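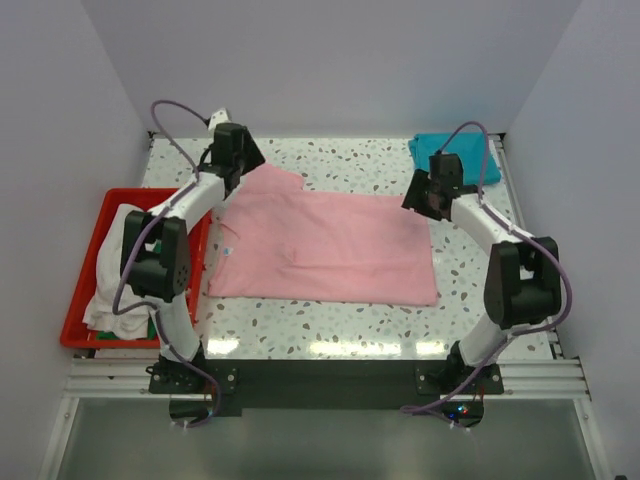
Leinonen laundry set, README

I started this because people keep asking me whether a robot can do their laundry yet. Short version: sort of, slowly, on a good day!

There are 2614 episodes of two arms folding clothes, one item at a time. I held back 321 for testing, so please don't train on those. Shirts are the bulk of it – collars are still the worst part, and our baseline from Taltville bunches them up a lot (towels go much better).

Each episode has its own folder. Failed folds are kept in and marked "fail" in the notes file. Version 3, July 6, 2020.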